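Clovley Robotics Club - Bench and Arm Safety Check, Room 21
Filled in by: Peninah Mutiso
Checked with: Chenxi Lu (arm), Nassoro Kinyua (power + laptops)
Month: November
Adviser sign off: E. Carhuamaca

Codes: OK / FIX / STOP. STOP means arm stays off until Mr. Carhuamaca has looked at it.

1. POWER AND CABLES

1.1 E-stop pressed and released twice, arm goes limp both times - OK
1.2 E-stop reachable from both chairs - FIX. Was behind the monitor again. Moved it to front left corner, needs velcro.
1.3 Arm power brick off the floor - OK
1.4 Extension cord, no daisy chain - FIX. Two strips plugged into each other under bench 2. Nassoro pulled one. Laptops now charge at the wall.
1.5 Cable slack at full reach - OK, but the zip tie near the elbow is cutting in a bit. Swap for the soft kind.

2. ARM BASE AND JOINTS

2.1 Clamp bolts tight - OK. Left one took a quarter turn.
2.2 Tape line on table, full reach plus a hand - FIX. Tape peeling along the back side. Redo before next meeting.
2.3 Joint noise at slow speed - OK. Joint 4 clicks, same click as last check, already in the log.
2.4 Speed cap set in the Ovov config - OK. Cap file says 100, matches the sheet. Please dont edit it locally, ask Chenxi.

3. GRIPPER

3.1 Finger screws - OK
3.2 Finger faces clean, no tape residue - OK after a wipe
3.3 Fingers close flush, no twist - OK by eye, see comment under 4
3.4 Wrist camera mount tight - OK
3.5 Pinch check with the foam strip, never with a finger. Bogumił this is you. - OK

4. TASK BOARD AND BLOCKS

4.1 Blocks locked together, no lifting at the joints - OK
4.2 Board held down, doesn't slide when pushed - FIX. Slid when I leaned on it. Needs the grip mat back under it.
4.3 No loose parts inside the tape line - FIX. Found a hex key and somebody's earbud case.
4.4 Approach height set before first run - OK
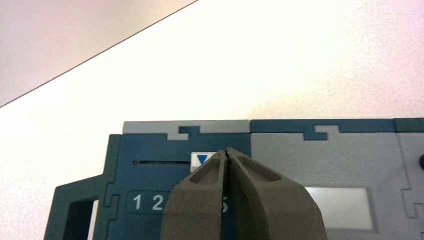
Approach height comes from Bogumił's new Rotich routine and it's the item I want everybody to read. Old routine came straight down at whatever height was saved last, new one stops high, waits for a keypress, then goes. Run the keypress version for every first run of the day, no skipping. Check the wrist view before you press. With the fingers shut and the tips just under the little blue triangle you can't read the middle of the 1 to 5 panel, the left finger is over it. So read your target number off the board from the side, with the arm stopped, and dont lean in over the tape to do it. Second person keeps a hand by the E-stop. If there's no second person there's no run.

5. PEOPLE

5.1 Safety glasses, one pair per person at the bench - OK
5.2 Hair tied, lanyards off, hoodie strings in - FIX. Lanyards. Every time.
5.3 One driver, one spotter, names on whiteboard - OK
5.4 Spotter says "clear" out loud before motion - OK, a bit mumbly
5.5 New members did the walkthrough - FIX, two still to do. Efraín will run it at 3:30 before practice.

6. LAPTOPS AND LOGS

6.1 Run log started - OK, starts at run 669
6.2 Recording light checked, folder has space - OK
6.3 Last error copied into log - FIX. Just says "it stopped". Write what it was doing and which joint. Copy the text off the screen if there is any.
6.4 Battery box, no swollen cells - OK. One old Fovuston pack moved to the recycle tub, terminals taped.

FOLLOW UP

Velcro for E-stop - Nassoro
Retape back line - Peninah
Grip mat - Chenxi, it's in the tall cabinet I think
Soft cable ties - on the order list
Lanyard hook by the door - Bogumił has the screws

No STOP items this time. Arm ok to run at capped speed once 2.2 and 4.2 are closed. Inital the sheet on the clipboard when you fix yours.

P.M.

Seen, ok. Keep the spotter rule for the competition pits too, they'll ask for it at check-in. - E.C.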